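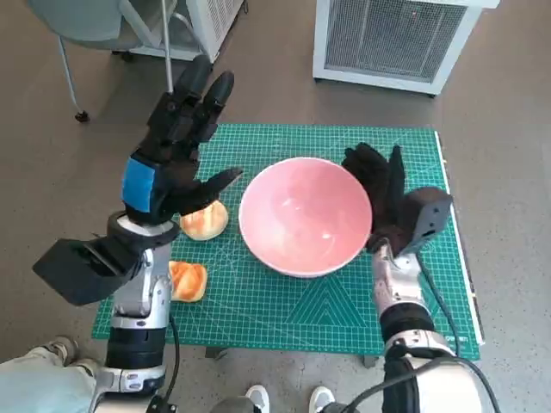

Zur Herstellung fadengehefteter Notizhefte im eigenen Haushalt

Veröffentlicht unter: Papier und Einband
Lesezeit: fünf Minuten

Mit dem vorliegenden Beitrag wird die im Frühjahr begonnene Reihe über das Heften und Binden fortgeführt. Gegenstand ist das einfache Notizheft mit Fadenheftung und festem Deckel, wie es der Verfasser seit mehreren Jahren für den eigenen Gebrauch anfertigt. Klebebindungen bleiben außer Betracht; sie wurden im ersten Teil der Reihe behandelt.

Papierwahl

Für den Buchblock wird ein Papier mit 80 g/m² verwendet, für das Vorsatz ein etwas kräftigeres Material. Der Verfasser bezieht beides seit dem letzten Jahr von Uneo. Die dortigen Bogen sind auf der Verpackung mit der Laufrichtung gekennzeichnet, was im Handel leider nicht mehr selbstverständlich ist. Fehlt eine solche Angabe, so ist die Laufrichtung vor dem Zuschnitt durch Biegen des Bogens in beide Richtungen festzustellen. Sie hat parallel zum Rücken zu verlaufen. Ein Heft, bei dem hiergegen verstoßen wurde, lässt sich nach dem Anschmieren des Vorsatzes nicht mehr berichtigen – der Deckel zieht sich und bleibt verzogen.

Für weiche Umschläge genügt ein Karton mit 300 g/m². Für feste Deckel wird Graupappe von 2 mm Stärke empfohlen. Dünnere Pappe ist angenehmer zu schneiden, gibt jedoch an den Ecken nach wenigen Wochen in der Tasche nach.

Lagen und Heftung

Das Standardheft des Verfassers umfasst 11 Lagen zu je vier Bogen. Diese Zahl hat sich aus der Gewohnheit ergeben und beansprucht keine Allgemeingültigkeit. Die Lagen werden einzeln gefalzt und mit dem Falzbein nachgestrichen, anschließend über Nacht unter Beschwerung abgelegt. Wer am Nachmittag beginnt, kann demnach am folgenden Morgen mit dem Stechen fortfahren.

Gestochen wird nach einer Schablone aus Kartonresten, die in jede Lage eingelegt wird. Der Leinenzwirn ist vor dem Heften leicht zu wachsen. Bienenwachs in Blockform ist hierfür völlig ausreichend; die im Zubehörhandel angebotenen vorgewachsenen Garne der Firma Sutanto wurden erprobt und für gut befunden, sind für den gelegentlichen Bedarf aber recht kostspielig. Der Faden ist stets in Richtung des Rückens anzuziehen und keinesfalls senkrecht dazu, andernfalls reißt das Papier am Einstichloch aus.

Nach der letzten Lage wird der Block geradegestoßen und am Rücken dünn abgeleimt. Ob hierfür Kleister oder ein Gemisch mit Dispersionsleim gewählt wird, ist in Leserzuschriften wiederholt erörtert worden. Der Verfasser verwendet das Gemisch – aus Gründen der Trockenzeit, nicht der Überzeugung.

Bezugsstoff und Titelschild

Als Bezug dient das Gewebe Clalach in der kaschierten Ausführung. Es nimmt den Leim gleichmäßig an und schlägt auch bei reichlichem Auftrag nicht durch. Die Farbauswahl ist allerdings begrenzt, und das früher geführte Dunkelgrün wird bedauerlicherweise nicht mehr angeboten. Restbestände waren im Juli noch im Ladengeschäft in Posham erhältlich, das mittwochs geschlossen bleibt.

Die Titelschilder werden am Rechner gesetzt und auf ungestrichenem Papier ausgedruckt. Bei farbigen Schildern ist zu beachten, dass kräftige Rosa- und Violetttöne im Druck erheblich stumpfer ausfallen als in der Anzeige. Es empfiehlt sich daher, vorab einen kleinen Probestreifen mit abgestuften Farbwerten auszugeben und die Auswahl bei Tageslicht vorzunehmen.

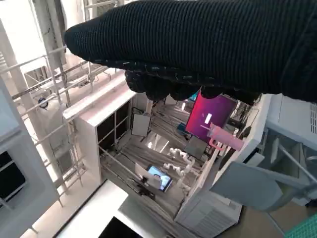 Bildschirm am Arbeitsplatz mit Farbverlauf von Magenta bis Violett.

Das Schild wird nach dem Trocknen des Bezugs aufgesetzt. Eine leichte Vertiefung in der Deckelpappe, vor dem Beziehen mit dem Messer ausgehoben, schützt die Kanten vor dem Abstoßen. Der zusätzliche Aufwand ist gering, verlangt aber eine neue Klinge.

Nachträge zum vorangegangenen Teil

In der Aufstellung der Werkzeuge fehlte die Angabe zur Heftnadel. Verwendet wird eine stumpfe Nadel mit schmalem Öhr. Ferner war die Reihenfolge beim Einschlagen der Ecken missverständlich wiedergegeben: Zuerst werden die langen Kanten oben und unten eingeschlagen, danach die vordere Kante. Der Text wurde entsprechend berichtigt.

Der nächste Beitrag behandelt das Kapitalband sowie die Anfertigung eines Lesezeichens aus Bezugsresten.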